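# 4. Do artificial plants do what the guides say they do?

**Figure 4.** Artificial flowers in pink and red-orange, the latter in a white pleated pot tied with jute twine.
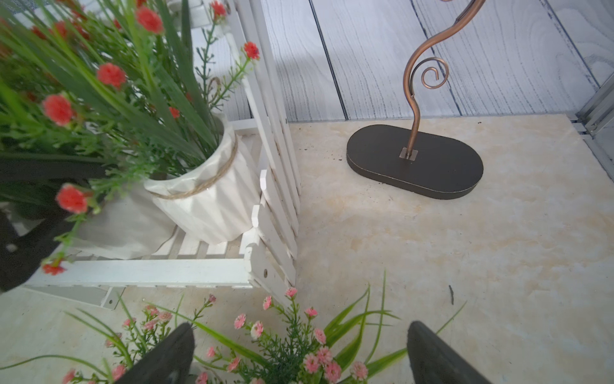
## 4.1 The claim and where it comes from

Advice on furnishing small rented rooms tends to repeat one idea: that a few artificial plants will make a room feel cared for at almost no cost in time. We found a version of it in most of the leaflets and letting guides we collected for the Grarnside study, and the wording varied very little. The plants are said to "lift" a room, to "soften" it, or to "bring the outside in." None of the guides told the reader how the writer knew this. Two of them credited it to research and named no research.

We do not think the claim is silly. People buy these plants, keep them, and move them from one home to the next, and it would be odd if they got nothing from them. What we doubt is the size of the effect and the part about almost no time. The Wedar survey, which is the source most often passed around among letting agents in our area, asked tenants to rate photographs of rooms with and without greenery. The rooms with greenery were also tidier and better lit. A tenant who preferred them may have preferred the lamp.

## 4.2 What counts as one plant

A first problem is that the guides treat "artificial plant" as a single kind of thing. The flowers in Figure 4 show why we gave that up early in the coding. The pink bouquet is made of many tiny ruffled blossoms on thin stems, with fine needle-like foliage and long grass-like blades fanning out of it. The red-orange plant has round, fluffy blooms scattered over long, narrow leaves. Both would be entered as "1 x artificial, flowering" on the Wedar form. A single silk rose in a bottle would get the same entry.

We therefore coded four features separately: spread (how far the foliage reaches beyond its container), density of bloom, container, and trimmings. The last was added after the pilot, when the coders complained that they had nowhere to put twine, ribbon, wrapping paper and fabric. We had expected trimmings to be a minor category. They ended up being the one on which coders disagreed most, partly over whether a piece of crinkled fabric or paper near a pot belonged to the plant, to the shelf, or to nothing in particular. The figure has a case of exactly this kind, with white crinkled material draped near the base of the pot. We coded such material as a trimming when it touched the container or hid part of its outline, and as a shelf item otherwise. This rule is easy to apply and we would not defend it much further than that.

## 4.3 The upkeep question

The guides say that artificial plants need no upkeep. Our respondents did not agree, or at least their answers did not. Of the 111 households that returned the form, 30 said they had cleaned an artificial plant in the past month. Another 16 said they had moved one out of the way because the leaves got into something else: a drawer, a towel, the next plant along. Respondents who gave a reason for cleaning nearly always mentioned dust, and several said that the small-flowered kinds were the worst because there was no sensible way to wipe them.

This should be read with care. We asked a leading question ("When did you last clean it?"), and a person who has never cleaned a plant may not like to write that down. The figure of 30 could be too high. It could also be too low, given that some people clean a shelf and everything on it in one go and would not think of the plant as a separate job. We have no way of choosing between these from the forms alone, and the Dristhorpe group, who used a diary in place of a recall question, have not released their counts by object.

Pots got far less attention from respondents than flowers did. A pleated or folded surface has more places for dust to settle than a smooth one, so we had expected complaints, and we received two. Either the folds do not matter in daily use or people do not look at them. The second seems likelier to us, but we did not test it.

## 4.4 Does more foliage mean a better room?

Spread was the only coded feature with any link to how much respondents said they liked the room, and the link was weak. It also disappeared when we left out the rooms from the Phromma block, where the shelves are wider than elsewhere. A plant that arches well past its pot may look generous on a wide shelf and merely be in the way on a narrow one. Until someone varies the shelf and the plant separately, we would not advise anybody to buy a larger one on the strength of our numbers.

Color showed nothing at all. We had separate codes for pink, red, orange, white, and mixed, and after two rounds of coding we collapsed them into a single yes/no entry for flowers. Blooms that sit between red and orange had already caused more argument than the result was worth.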